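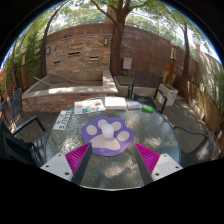 Figura 8. Garra manual Weten sobre mesa de tampo de vidro, com os dedos abertos junto ao tapete.

4. Preparação da sessão de gravação no exterior

Esta secção aplica-se à garra manual Weten com dedos nervurados. Para a versão de bancada, consulte o manual da base Osteck.

4.1 Antes de começar

Confirme que os dedos estão fixos às placas brancas e que nenhum parafuso ficou saliente. A face nervurada fica do lado de fora e a tira escura de contacto do lado de dentro, virada para o dedo oposto. Dedos trocados fecham mal e riscam a tira.

Limpe a lente com o pano fornecido. Não utilize álcool.

4.2 Montagem da área de trabalho

1. Escolha uma mesa estável. Tampos de vidro são aceites, incluindo os de textura granulada.
2. Coloque um tapete de cor lisa ou com desenho simples, que contraste com o tampo e com o objeto.
3. Pouse o objeto sobre o tapete. O peso máximo é de 1,000 kg.
4. Afaste os restantes objetos para a borda oposta da mesa. Podem ficar à vista da câmara, desde que não estejam no percurso dos dedos.
5. Ligue a garra e aguarde 15 segundos, até a luz de estado ficar fixa.
6. Abra a aplicação Nishad e selecione Nova sessão > Exterior.

Nota — A exposição é ajustada no arranque. Se a luz mudar muito durante o trabalho, termine a sessão e inicie outra.

4.3 Aproximação e preensão

1. Segure a garra pelo punho, com a câmara virada para a mesa.
2. Abra os dedos por completo.
3. Aproxime as pontas da borda do tapete, uma de cada lado, sem tocar no objeto. Mantenha a posição até ouvir o sinal.
4. Avance devagar e feche o gatilho. Os dedos são flexíveis e adaptam-se a formas arredondadas; não force depois de sentir resistência.
5. Levante o objeto, volte a pousá-lo e abra os dedos.

Cada sessão guarda até 19 repetições. Depois disso a aplicação pede a transferência dos ficheiros.

CUIDADO: não apoie o peso da garra nas pontas dos dedos sobre vidro.

CUIDADO: não deixe a garra ao sol entre sessões. Guarde-a na mala Jeniver — os dedos deformam-se com o calor e a calibração perde-se.

4.4 Reflexos no tampo

Manchas de sol no vidro podem provocar o aviso «Contraste baixo». Rode a mesa ou mude o tapete de sítio e repita o passo 3 de 4.2. Se o aviso continuar, consulte a secção 7, Resolução de problemas.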